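What Is Money When You Can't Hold It?

A page for readers aged 9 and up

Coins and bills are called cash. Cash is one kind of money. Most money today is a number stored on a bank's computers, and it moves when those computers change the number.

How a payment moves

Suppose Amrit buys a book with a card. The shop's card reader sends a message to Amrit's bank. The message gives the price and asks whether there is enough money in the account. If there is, the bank answers yes. Amrit's number goes down and the shop's number goes up. No coins travel anywhere.

What is a ledger?

A ledger is a list of who has how much. Long ago, ledgers were written by hand in thick books. In the town of Prerncombe, the old savings bank kept one with 1,965 lines in it. Each line was a payment in or a payment out. A clerk added them up in pencil, then wrote the total in ink.

A bank's ledger today is kept on computers. Copies are stored in more than one building. If one computer stops working, another copy can be used.

What is a shared ledger?

Some digital coins have no bank in charge of the list. Many computers keep the same list and check each new line against the others. If one computer changes a line by itself, the rest reject the change. This kind of list is often called a blockchain. New payments are collected into a group, called a block, and each block is linked to the one before it.

Why do prices of digital coins change?

The price depends on how many people want to buy and how many want to sell. A coin that costs 40 dollars in May may cost more or less the next month. A person who spends 1,000 dollars on such coins can lose part or all of it. 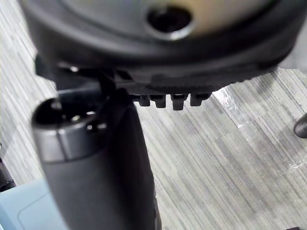
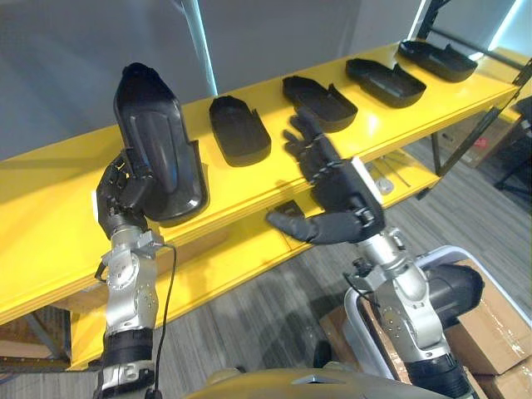 Robot hands at a yellow shelving unit with black plastic trays.
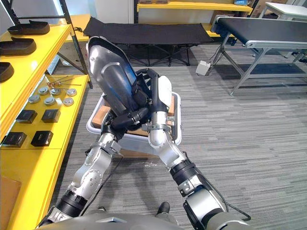 Words to know

Account: a record of one customer's money at a bank.
Balance: the amount in an account now.
Block: a group of payments added to a shared ledger together.
Ledger: a list of payments and balances.

Written by Mahsa Heydari. Checked by Esben Bach.
Last updated 11/02/2026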